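Search this site
Go

Sorting building blocks by colour — how many bins?

Dorottya Rácz
We have a box of mixed interlocking blocks at home and I'd like them sorted before term starts. I was going to use three open bins in a row, one per colour, but the children have more than three colours. Do I buy more bins or put some colours together?
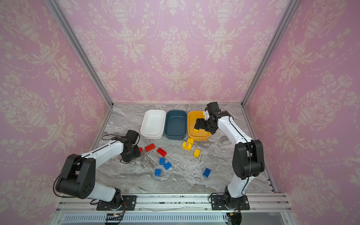

White, blue and yellow bins at the back, red and yellow blocks on the table.

The yellow ones are easy because there is a bin to match. I have no red bin, so where should the reds go?

Robel Kahsay
Put the reds in the white bin and tape a red square on the front. White reads as "anything" to most children, so it won't confuse them. Do one colour at a time, starting with whichever has its own bin. Round pieces go in with the bricks of the same colour — don't start a separate pile for shapes or you'll need 6 bins by teatime.

Kedir Woldemariam
just buy a red one

Tsehay Lencho
We keep three bins and mix blue with green in one. It has worked since February. Open bins are fine on a shelf but get lids if you stack them.

Contact us | © Flustus Community Help | Back to top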